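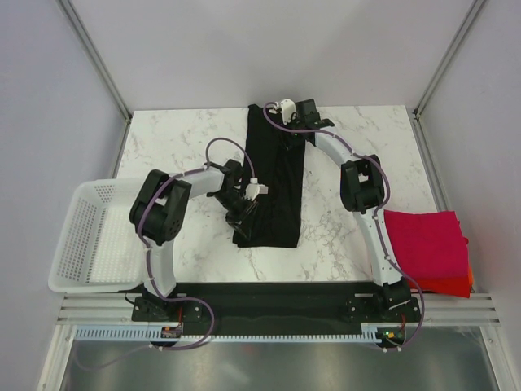
Folding Long and Narrow Textiles

Last updated: July 2025

Long, narrow pieces of cloth are among the more awkward items in any linen store. Scarves, table runners, sashes and plain lengths of fabric slip off shelves, crease along the middle and become tangled with one another when they are stacked loosely. This page sets out the method used in the linen rooms at Kilorine and applies to any cloth that is considerably longer than it is wide. It replaces the earlier guidance issued in December.

Before you begin

Clear a table long enough to take the cloth at full length. A smooth, hard surface is best. A padded surface, such as an ironing table, grips the fabric and makes it difficult to draw the edges straight. If the only table available is too short, fold the cloth once across its width before laying it down and treat the doubled piece as a single length.

Wipe the table and let it dry completely. Dark fabrics show lint, dust and chalk very readily, and a black cloth should not be folded on a surface where white towels have just been handled. Keep a clothes brush or lint roller within reach.

Place the unfolded items in a basket to one side and leave the other side free for finished work. Staff who are left-handed may prefer to reverse this arrangement.

Check that every item is fully dry. Hems and double seams hold moisture longer than the rest of the fabric and should be felt with the back of the hand. An item that is still damp should be returned to the airer — it must not be folded and left to dry on the shelf.

Laying out the cloth

Lay the cloth lengthwise, with one short end nearest to you and the other at the far side of the table. Working lengthwise allows you to see both long edges at once.

Straighten the near end first. Take a corner in each hand, draw the two corners gently apart and set the short edge down in a straight line. Walk to the other end of the table and do the same. Do not tug the cloth from one end only, as this narrows the fabric in the middle and leaves one end wider than the other.

Next, smooth the surface. Place a flat hand at the centre and move it outwards towards each long edge. Small wrinkles usually gather near the ends and at the corners, and these should be eased out with the fingertips. Where a corner has ridden up against a wall or the back of a shelf, pull the whole cloth towards you by a hand's width and settle the corner again.

If the item has a right side and a wrong side, the right side should face down at this stage.

The lengthwise fold

1. Stand at one long side of the table. Where two people are available, one should stand at each end.

2. Lift the long edge nearest to you by its two corners. On a very long piece, lift the edge in sections, beginning at one end.

3. Carry the edge over and lay it exactly along the opposite edge. Let the fabric fall into place under its own weight.

4. Run the side of the hand along the new fold from one end to the other. Use light pressure on velvet, wool and any fabric with a raised surface.

5. Check the short ends. If one layer extends beyond the other, open the fold and repeat from step 2. Trimming or tucking the surplus underneath is not acceptable.

Cloths that taper, or that have stretched at one end with wear, will not meet perfectly along their whole length. In such cases align the wider end and allow the difference to fall towards the narrower one.

A cloth which already carries a firm crease down the middle should be treated differently. Folding along the same line each time weakens the fibres and, on dark fabric, produces a pale streak. Set the new fold a little to one side of the old one, or fold the cloth in thirds along its length.

Folding to size

Bring the two short ends together, then fold in half again until the item fits the shelf. Two folds are sufficient for most scarves. Table runners may need a third. The final fold should face the front of the shelf, so that each item can be counted and removed without disturbing the one above.

Items kept in drawers may be rolled instead. Begin at the narrower end and roll firmly but without stretching. Rolling is recommended for satin and for other slippery fabrics that will not hold a stack.

Sorting and storing

Dark and light items should be kept on separate shelves. In the Modise linen room the black and navy items occupy the lowest shelf, where less daylight reaches them, and the same arrangement is advised elsewhere. Colours that are known to run, particularly strong reds, should not rest directly against pale cloth.

Limit each stack to 30 items. Taller stacks lean, and the weight sets hard creases into the pieces at the bottom. Items that are seldom used should be taken out and refolded along different lines every six months.

The main store at Fleneo holds 1000 runners and sashes. New items must be added to the written record before they are placed on a shelf.

Common faults

Twisted length. The cloth was lifted from opposite corners. Lay it out again in full and start from the short edge.

One half flat, the other creased. The smoothing was carried out from one side only. Open the fold, return to the centre line and work outwards in both directions.

Ends that will not lie straight. The hem has shrunk or the stitching has pulled. Press the hem under a damp cloth and allow it to cool before folding. If the fault remains, set the item aside for repair.

Shine on dark fabric. The iron was too hot or was applied directly. Press on the reverse, always with a cloth between the iron and the fabric.

Items awaiting repair should be labelled and kept apart from the finished stacks — a faulty piece returned to the shelf is likely to be issued again before the fault is noticed.

2 comments
30 shares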